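Orwood Shared Workshop
Build Notes 7: Moving a Chair with Two Hands

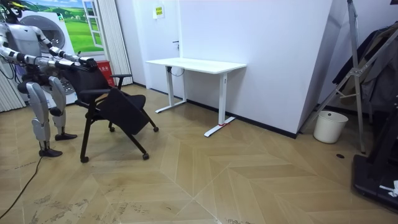

What you need before you start
Bring your printed copy of Notes 2 (joint limits) and the log sheet from the last session. The Pisano control program should be on your laptop and tested. If you changed any arm settings at home, write them down and hand them to Radu Chiriac before power goes on.

The task
The robot walks up to an office chair from behind, takes the top of the backrest in both hands, and pushes the chair to a mark on the floor. Both hands stay on the backrest for the whole push. The knees stay bent.

An office chair is harder to push than a box. The casters swivel, so the first few inches of travel can go sideways. The backrest also gives under load, and the hands will move before the wheels do. Your program has to allow for that.

Order of work
1. Clear the path. Pick up anything the casters could catch on.
2. Lay any cable off to the side, away from the feet and the wheels. One person watches it during the run.
3. Set the start stance. Knees bent, one foot a little ahead of the other.
4. Bring both arms forward slowly until the hands are over the backrest.
5. Close the hands. Wait 3 seconds and read the wrist load on both sides. The two readings should be close. If they are far apart, open the hands and go back to step 4.
6. Push at the lowest speed setting. Stop at the first mark and check the stance again before going on.
7. Open the hands, then raise the arms, then step back. Do not step back with the hands closed.

Common faults
Chair turns to one side: one arm is pushing harder. Lower the gain on that arm and run again.
Chair tips toward the robot: the hands are pulling down. Raise the wrist target a little.
Robot leans too far forward: the start position is too far from the chair. Move it closer and do not correct this with the ankles.
Hands slip: check the finger pads for dust.

Stopping
Whoever holds the stop button does nothing else. Call "stop" out loud when you press it. Nobody touches the chair until the arms are powered down.

Log sheet
Record the speed setting, both wrist readings, where the chair ended up, and any stops. Do 9 runs per team, including the bad ones. Save the files in the Stanell folder under your team name.

For next time
Read the section on turning in place in Notes 8. We will use the same chair.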